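Stockroom Shelves at Halász, April

We moved the soft goods out of the back hall in April and put them into wire cubes along the wall. 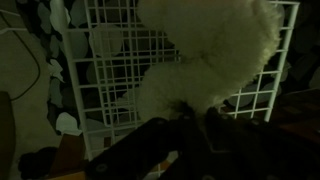
The old shelves were deep, and anything furry that went to the back stayed there until stocktaking. Edit Pintér wanted grid panels so the air could get through and so people could see what was stored without pulling it all out. Panels came from Eltard and were paid for out of the spring budget, which was 900 for the whole room.

Plush and long-pile pieces now have their own section, nearest the door. They shed, so please shake them out in the yard and keep them away from the dark felt. Each cube holds up to 10 small pieces. Large ones go on top, unfolded.

Tibor Kozma has the spare connectors in a jar at the front desk. If a panel leans, push the corner back into its connector and check the one below it too.

The stock list has 277 lines at the moment. Rungnapa Chaiyaporn is adding the Nekgate pieces next, and the cubes for those are still flat in their boxes by the stairs.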